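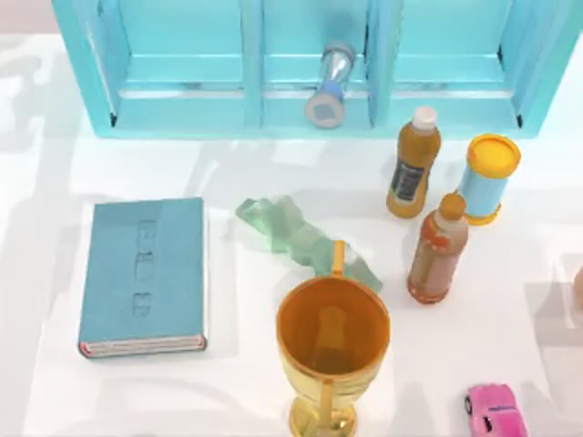
An hourglass on its side in the middle compartment of a turquoise shelf unit.

Homework at primary age should be set by time and not by task

The usual instruction on a homework sheet names a task: finish page 11, learn the spellings, complete both columns. I think the instruction should name a time instead. A child of eight should be told to work for a fixed number of minutes and then stop, wherever the pencil happens to be.

The case for tasks is that they are easy to check. A finished page is finished. A teacher with a full class can see at a glance who has done it, and a parent at the kitchen table knows when the evening is over. Those are real advantages and I do not want to wave them away.

The trouble is that a task has no fixed cost. The same sheet of long division may take one child six minutes and the child at the next desk 40. The school sees two identical sheets. It has in effect set two very different amounts of work, and the larger amount has gone to the child who finds the subject hardest and is probably the most tired by half past five. If an employer handed out hours on that basis there would be complaints.

Parents then step in, and the measurement gets worse. I did this for most of a year. My daughter would stall on the fourth question, I would explain it, she would stall on the fifth, and by the end the handwriting was hers and the method was mine. Her teacher at Dalgleish marked the sheet as correct and moved the class on. The sheet had told him nothing about what she could do alone.

Under a time rule the unfinished part of the page carries information. Four questions done out of twelve, with a line drawn underneath, shows the teacher that either the child is slow with the method or the method has not gone in. He can look at the four and decide which.

We moved to this at home in February, with the school's agreement. Homework starts after tea and runs for 20 minutes. Reading aloud is separate and happens at bedtime. When the time is up she draws the line and I initial it. I am allowed to read a question out but not to explain it.

Gregor Buchanan, whose two boys are in the same school, objects that a clever child will sit and look out of the window until the time has gone. Some will. Mine did, for three evenings. It shows up quickly, though, as a child who manages nine sums in class does not manage one at home without somebody asking why. Idling is a matter for the teacher and the child to sort out between them, and a task rule does not cure it either. It only makes the idling last until bedtime.

A better objection came from Mpho Magagula, who teaches the older juniors. She points out that some work has to be completed to be worth anything. A story without an ending is poor practice at writing stories. I accept this. Longer pieces should run over several evenings, each with its own limit, and the sheet should say so - most children can cope with leaving a thing half done if they know when they are going back to it.

There is also the matter of what the evening is for. A child who knows when work will end can plan what follows, even if what follows is only a bath and an argument about pyjamas. With a task rule the end moves about, and the rest of the household moves with it. Tea is late, the younger one is kept quiet, and everybody is short with everybody else over a sheet of fractions.

I would ask schools to try one change for half a term. Print the minutes at the top of each sheet, and leave a box at the bottom where the child writes down the time she stopped.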